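# Studio Notes, June 2022

Hello again from the messy end of the studio! I've been promising you news about the print edition since April, and I finally have some.

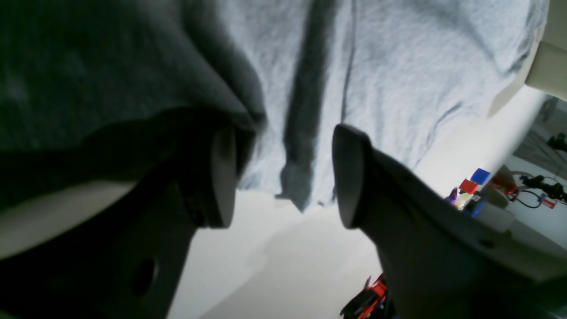

The proofs for the Estlow series came back from Wulmont Press last week, and I'm happy with nearly all of them. The blues are right (you may remember my moaning about the blues) and the paper takes the soft pencil lines much better than the stuff we tried first. One plate, the big harbor one, came out too warm, so we're doing it over. I'd sooner wait a little longer than sign something I'm going to wince at every time I see it on a wall.

There will be 13 images in the set, sold singly or in a portfolio box. I had wanted more, but some of the smaller studies just didn't hold up next to the finished paintings, and I've put those back in the drawer. They might turn into something else one day. The old ferry one, maybe.

Meanwhile I'm painting for the group show at the Litov Gallery, and I'm behind, as usual. I've got four canvases on the go, all of them night pictures, which is a new thing for me and a bit scary. Painting the dark is mostly painting browns and greens, and I keep losing the drawing under all those glazes. I scraped one down to the ground twice. It's better now!

A few of you wrote to ask what I'm using for the underpainting. It's the Jitpraphai earth set, the small tubes, thinned a lot and rubbed back with a rag while it's still wet. I leave it a couple of days before I go near it with anything else.

Oh, and this list has grown to 1,807 people, which I still can't quite believe. When we get to 2,000 I'll draw a name and send that person an original sketch, framed and everything. If you've changed your email address lately, just reply to this one and I'll fix it.

Print orders open as soon as the harbor plate is approved, and you'll get the link before I post it anywhere else.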